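Re: [yeh-owners] Battery fan noise and a weak 12-volt
From: Svitlana Hrytsenko
Sunday, March 28, 2021

Zorica Nikolaidis wrote:

> My Kedetti wagon is up to 823 on the trip meter since the last
> service and the fan behind the rear seat has started to run nearly
> all the time, even on cool mornings. No warning lights. Twice this
> month the car would not go into ready mode until I put a charger on
> the small battery overnight. Are these the same problem? The dealer
> wants to replace the big pack and I would like another opinion
> before I say yes.

Zorica,

I would treat them as two problems until you have some readings. I had both on my own Kedetti, a year apart, and neither one needed a new pack.

Start with the fan. The intake is the grille low on the side of the rear seat, passenger side. Pull the trim panel (two clips at the top, one screw under the carpet flap) and look at the mesh filter behind it. Mine was felted over with dog hair. I vacuumed it, washed it in the sink and let it dry overnight before putting it back. The fan itself comes out with 4 bolts if the blades are dirty too. Unplug the connector first and don't spin the blades with compressed air.
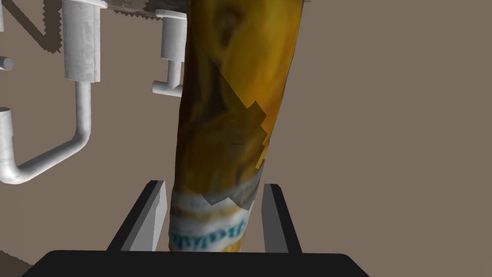 Once the filter is clean, drive it for a week and see if the fan settles down. If it still runs all the time, get somebody to read the block voltages under load. Ask for the printout. One block well below its neighbors is a reason to talk about the pack. A noisy fan with even blocks is not, and I would say so to the dealer.

The 12-volt is a separate matter. How old is it? Mine was 7 years old when it did what yours is doing. It read fine right after charging and dropped by the next morning. The parts counter at Ralodard tested it for free and it failed. The replacement has to be the vented type with the tube fitting, as it sits inside the cabin area. Jestov makes one that fits the tray without an adapter. I have had it in for 21 months with no trouble.

If a new battery also goes flat, look for something drawing power with the car off. On mine the cargo light switch sticks now and then, and you can't tell with the cover closed.

I'm away for the first part of April but will read the list when I get back. Please post the block voltages if you get them. I still have the printout from my own car and can send it to you to compare.

Svitlana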